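Pitley Town Football Club – minutes of the April meeting
Friday, 7 p.m., clubhouse back room

I took the notes again, so blame me if your best line is missing. We had 27 people in, a good turnout for a night with a game on TV.

Raimonds Šimkus opened with the Woltasell match. We lost 2-0 and he didn't want to go over it for long, but we did anyway! Most of us felt the back line sat too deep after the break. Raimonds wants Lu at left back for the Sarneo game and I'm all for it – she's quick and she talks.

Travel to Sarneo: the bus holds 63 and leaves from the north lot at 9 sharp. Parents can ride if there are seats left. Put your name on the sheet by the door, please, and don't text me at midnight.

Field fees go up to 65 dollars a session next month. There was some grumbling (me included). We voted to pay it and look at the school field again in the summer.
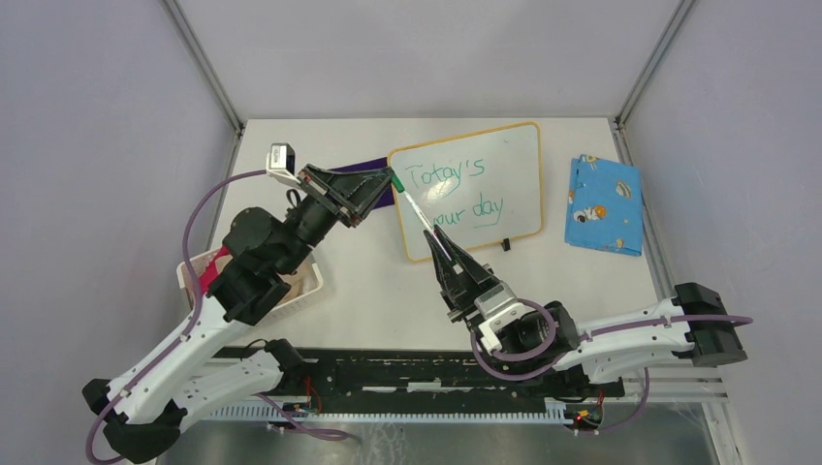
Tactics board next. The old one won't wipe clean anymore and I still had last month's corner routine showing through the new one. We agreed to buy a new board and a fresh set of markers, slim ones with a white barrel and a green cap like the one between the two grippers, plus a few in red for the other team. Raimonds will order them.

Shirts: number 2 is still missing. Check your trunks.

We wrapped up at 8:40. Next meeting is after the Sarneo game, same room.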